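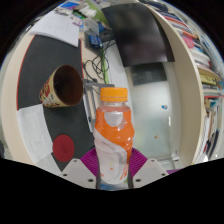 4. What passengers were told, and when

4.1 The message record

We were lucky with our material. The Grirnine line keeps every public message it sends out, whether it goes to the platform screens, the loudspeakers, the phone alerts or the printed sheets handed out at Vitwood, and it keeps them with the minute they were sent and the desk they came from. That gave us 1,744 messages covering 96 separate disruptions, from short signal faults to full closures of the stretch between Vitwood and Jugah. Few earlier studies have had the loudspeaker text at all, and we were delighted to find that staff had typed up even the spoken announcements they made off the cuff.

Tipene Ngata and Loredana Bellini each read the same 500 messages and marked them by hand, working apart and only comparing notes at the end of each batch. The remaining messages were marked by one reader only, using the finished code list. For every message we noted whether it gave a cause, a place, an end time, another way to travel, and any word on tickets. We also marked tone, though this proved the hardest part, and we treat those marks with more care than the others. A message such as "Please bear with us" can be warm or maddening depending on whether it is the first or the ninth a passenger has heard, and the text alone does not say which.

Where the two readers differed, the most common point of difference was the end time. "Until further notice" is plainly not a time. "Until the end of the evening peak" is harder. Most regular passengers have a fair idea of when the peak ends, while a visitor heading for the coast at Sesero may have none. In the end we split end times into clock times and loose times, and this small change to the code list turned out to be one of the most useful things we did.

4.2 The first message

The first message of a disruption does a great deal of work. It reaches people who are already on trains, people on platforms and people who have yet to leave home, and each of these groups wants something different from it. Those on trains mostly want to know whether they will keep moving. Those on platforms want to know whether to stay. Those at home have the widest choice of all and, in our interviews, were the group most likely to say that they had been told too late.

Across the record, first messages nearly always named a place and usually named a cause. They seldom offered another way to travel. Desk staff at Jugah explained this to us with great patience: a replacement bus cannot be promised until a bus firm has said yes, and sending people to a stop with no bus is far worse than saying nothing. We agree. Even so, there is plenty that can be said before the bus is confirmed, and some of the best messages in the record do just that. One of our favourites, sent on a Saturday during a closure south of Vitwood, reads in full: "No trains Vitwood to Jugah. We are asking for buses and will tell you by 3pm whether we have them. Tickets are good on the 14 bus now." It has no cause in it at all, and the passengers we spoke to did not miss it.

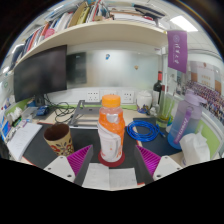 Word order matters more than we had expected when we began. In the phone alerts, many readers see only the opening words before the text is cut short on a locked screen, so whatever comes first has to carry the message. Alerts that opened with an apology or the name of the operator used up that space, and several passengers told us they had swiped such alerts away unread. We found it helpful to think about this in terms of plain looking. In Figure 1 the desk is crowded, yet the ribbed orange cap and the orange drink standing in the centre catch the eye straight away, and the dark red coaster underneath takes a moment longer. A reader glancing at a full phone screen behaves in much the same manner, and the stretch of line that is shut ought to be the orange cap of the alert. The sender's name can wait its turn.

Figure 1. A strong colour in the centre of a crowded desk.

Loudspeaker messages work differently, and we want to stress this, as it is tempting to write one text and push it out everywhere. A listener on a noisy platform often misses the opening words and only starts to attend once they hear the name of a station they know. Here a short lead-in is a kindness. Announcers at Sesero have a habit of naming the destination, pausing, and then naming it again before the news. It looks clumsy on paper and works beautifully in the open air! We marked these doubled openings separately and would love to see them tested on other lines.

4.3 Updates and silence

The gap between messages was the subject passengers raised most readily. Many said they could cope with a long wait if they knew when the next news would come. Messages that promised an update by a clock time were well liked, provided the promise was kept, and a kept promise with nothing new in it ("Still waiting for the engineers, next update at 6.30pm") was preferred to silence by nearly everyone we asked.

Broken promises were another matter. In 2 of the disruptions an update time passed with no message on any channel, and both came up again and again in interviews, some of them held months later. One man at Vitwood could still recite the missed time. We cannot say how far these two evenings shaped people's wider trust in the line, as we have no earlier measure to set against them, but the strength of feeling was striking and deserves a study of its own.

We looked as well at how messages were passed on. Passengers copied them into family chats, read them aloud to strangers, and in one case wrote them on the back of a timetable for a neighbour with poor hearing. Loose end times fared badly in this passing on. "Later this evening" became "tonight", and then "not tonight". Clock times tended to survive intact, even where the place name had been garbled along the way. Section 5 takes up these chains of retelling in detail, starting with the June closure at Jugah.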